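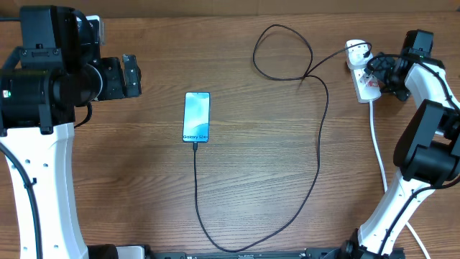 4. The Table as Outlet

4.1 Where the power goes

The furniture literature is generous about what a table is for. People eat at it, write at it, argue across it and fold sheets on it. Charging is seldom listed, even though in our sample it was the one use that went on all night. Of the 29 households in the Gondville study, 18 kept a power strip on top of the main table at least part of the week. When asked, most described the arrangement as temporary. The median temporary arrangement had been in place since before the June visit.

We follow Marchal in calling this a "raised outlet": a socket brought up from the wall to the height of the hands. The term is more dignified than what participants called it. A raised outlet saves bending down, and it places the phone where it can be looked at while it charges, a practice our participants denied and then carried on with during the interview. 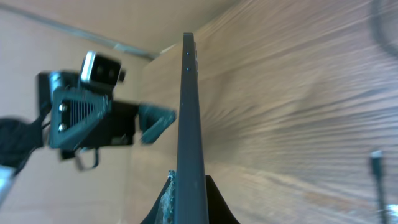 Section 4 | 3 min read

4.2 Slack

The diary component produced 303 entries, and cable length comes up in them more often than battery life does. Short cables were disliked on sight. Long ones were bought to replace them and then resented for lying all over the table. No household reported owning a cable of the right length, although one had a box of candidates.

Slack was handled in one of two ways. "Coilers" wound the spare length up and secured it with whatever was in the drawer. "Spreaders" let it fall where it liked and worked in the space left over. Coilers thought of themselves as tidy and spent longer getting a device free when they needed to leave the house. Spreaders lost pens. We had expected the two types to live apart, and they turned out to be mostly married to each other.

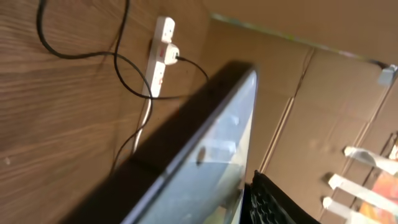 Figure 3. White power strip on a wood surface, with a plug in place and a loop of black cable beside it. A dark-bezeled screen is in the foreground.

Loops of the kind in Figure 3 take up a good deal more table than the strip they lie next to. Participants who drew their tables from memory nearly always drew the strip and the screens to a fair scale and left the cable out, or put it in as one straight line from socket to device. Sotomayor has suggested that we stop seeing cords once we know where they go. Our own drawings of our own desks, made in the interest of fairness, had the same fault.

4.3 Claims on a socket

Sockets were shared in theory. In the diaries the laptop had first claim, phones came next, and anything belonging to a guest waited to be invited. Unplugging another person's device was permitted at 100 percent charge and considered an act of aggression at any figure below that. Two participants admitted to having checked, found the number too low, and unplugged it all the same.

We coded these episodes with the Zosance scheme, adding a category for plugs left in a socket after the device had gone elsewhere. Remedios Sotomayor coded the first half of the diaries and Margaux Marchal the second. Disagreements were settled at a table with one free outlet, and this may have shortened the discussion.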